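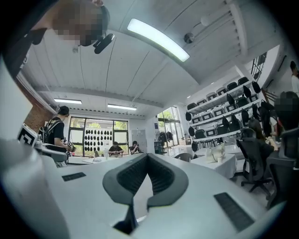
Checking pad wear and jaw alignment before a comparison session.

Workshop Tips: Comparing Hand-Held Grippers
Irside Workshop Services – revised Jul 30, 2026

Members who wish to compare two hand-held grippers are asked to observe the following practices.

Wipe the mesh face of each pad with a dry, lint-free cloth before the first trial. Do not use kitchen spray, which leaves a film and alters the grip. A pad with a torn mesh should be replaced together with its partner.

Use the same household items for both tools. The standard Larkex set contains a dish sponge, a wooden spoon, a folded tea towel and a measuring cup weighing 163 grams. Place each item on a plain, flat surface and mark its position with masking tape.

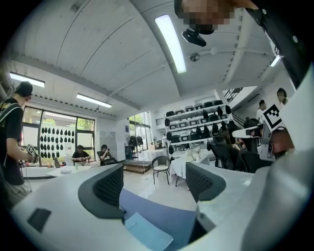 Close the jaws slowly on the first attempt and note where the pads meet. If one pad touches early, loosen the mounting screw, realign and repeat. The Tesell pad is softer than the Kaewsai pad and should be given a lighter squeeze – particularly on the sponge.

Keep printed markers clean and flat. Glossy tape over a marker reflects ceiling light and may cause the camera to lose it.

Record drops as well as successful lifts. In the November comparison, Aarti Negi logged 249 attempts, of which 235 were complete enough to use.

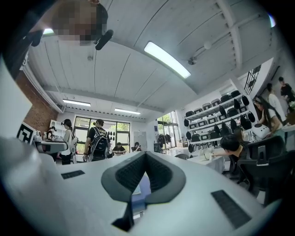 Grippers in use in the main workshop.

Return tools to the shelving with the jaws open. Requests for replacement pads should be addressed to Nipon Chareonsuk, with the tool number and the pad type stated.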